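Subject: Re: [cell-keepers] fingertip pads drifting on a cloth cell, where do I even start?

Hello Banafsheh, and hello to everybody else reading along,

Banafsheh Bakhtiari wrote:

> Hi all. I look after the two-arm cloth cell at Plurkcombe and I'm new to
> it, so please be patient with me. The right gripper has started to lose
> its hold on thin cloth. Its fingertip sensor reads as if it is touching
> something even with the fingers wide open, and the number creeps up
> through the morning. The left one is fine. I have swapped the pad once
> already and it helped for a day. Is this the sensor, the cable, or the
> finger itself? I would rather not take the whole wrist apart if I can
> help it. Also, does anybody write down a zero value before each run, or
> is that overkill?
>
> Banafsheh

What a nice clear question, and please don't worry about being new. I had been minding our cell at Zoralcombe for the better part of a year before I dared loosen a single screw on a wrist, and I still talk to it a little while I do it.

I'd leave the wrist alone for now. A reading that creeps up through the morning with the fingers open sounds to me like something pulling on the fingertip board, and the usual thing doing the pulling is the cable. As the arm warms up and works, the cable shuffles along a bit, the slack ends up somewhere it shouldn't be, and the little board gets a steady tug that the sensor takes for a touch. A new pad would help for a day in just the way you describe, simply from your having moved everything about while fitting it. (We went through three pads before Forough Azimi came by with a cup of tea, lifted the cable with one finger, and watched our number fall back to nothing. I was pleased and also a bit put out!)

So my first test would be the cheap one. Park the arm with the fingers wide open and nothing near them, put the reading up on the screen, and have somebody gently lift the cable near the wrist, then near the elbow, then up by the shoulder. If the number moves with any of those, you have found the neighborhood. If it doesn't budge, carry on to the pad seat, and I'll get to that below.

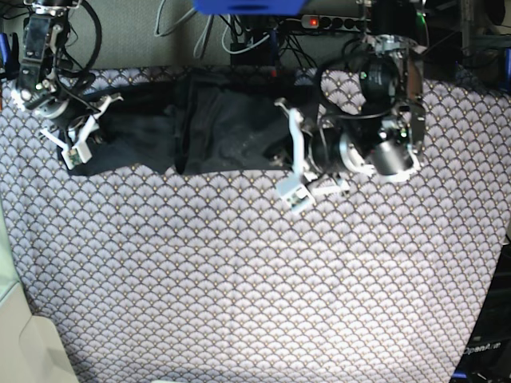

Cable slack is the part I would spend the most time on with a two-arm cell, and it's the part most of us rush. Each arm needs enough spare length to reach the far corner of the table with the wrist turned all the way over, and no more than that, or the extra will come down and wander into the work. Our right arm carries its thick black cable in a wide loop out to the side, and I like it there, well up and away from the fingers, whereas the one on the left arm arcs over the cloth and back toward the wrist, and that is the one I keep my eye on. If it sags any lower I take up a little at the upper joint and try the far corner again. I do this with the motors off, moving the arm by hand and holding it up the whole time, and I go slowly, and then I go through the same reach under power at the lowest speed we have. It eats up half a morning. I have never been sorry I did it.

Now the pad seat. With the power off, take the fingertip module off and look at the face it sits against. On ours there is nearly always lint in there. We handle dark cloth a great deal, and dark cloth sheds like an old dog. A few fibers packed behind the pad will hold it off its seat on one side, and then it rocks, and a rocking pad gives you a number that depends on how it last came to rest. I use a soft dry brush and then a lint-free wipe, and I don't put any liquid near the board at all. When the pad goes back on, tighten the screws a bit at a time, going back and forth between them, and stop when they are snug. The fingers are plastic and they will let you overdo it without a word of complaint.

While you have the module off, have a look at the finger too. Ours get tiny white stress lines near the root when they have been closing too hard for too long. Once I see those I change the finger and put the old one in the box for odd jobs. I keep 8 spare fingers and 8 spare pads in the drawer, and that has turned out to be a comfortable number for us.

About closing force, I know it's tempting to turn it up when the cloth is slipping. I did the same thing! But if the pad is sitting crooked, all the extra squeeze goes onto one edge and the cloth slides out from the other. Get the seat right first, set the force back to wherever it was when the cell was behaving, and then see what you have.

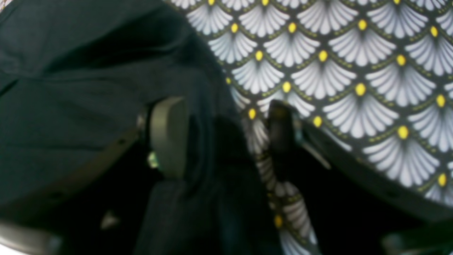
For the grip check itself I use the wrist camera and a piece of dark cloth on a patterned tablecloth. The pattern helps me more than any ruler. If both fingers are meeting squarely, the fold comes up between them evenly, and if one finger is getting there first you can see the tablecloth being dragged along underneath, with the pattern pulled out long. I run the same pinch over and over without changing anything, 300 closes if I have the time, and have a look at the open-finger reading when it's done. If it comes back to where it began I call it good.

And no, writing down a zero before each run is not overkill at all, I would be lost without it. We keep a plain text file with one line per run: time of day, left reading, right reading, and a word or two if anybody touched something. It's up to 1,179 lines now. It's dull as dishwater to read, and it's how we worked out that our own creep had begun the same morning somebody moved the power strip behind the table and pulled the whole bundle over with it. So have a look behind your table too, and ask whether anything back there has been shifted lately.

Forough is putting together a page of wrist and cable notes for the Fisum folder and hopes to have it up in December. She'd love to add yours if you're willing. I think the Babaei people had a clever clip for keeping cable off the elbow joint, so if one of them is reading, could you post the drawing again? I've lost mine.

Do write back and say what the number did when you lifted the cable. And if it does come down to opening the wrist after all, send me a note first and I'll dig out the order I take the screws out in, as there's one at the back that likes to roll under things.

Warm wishes from Zoralcombe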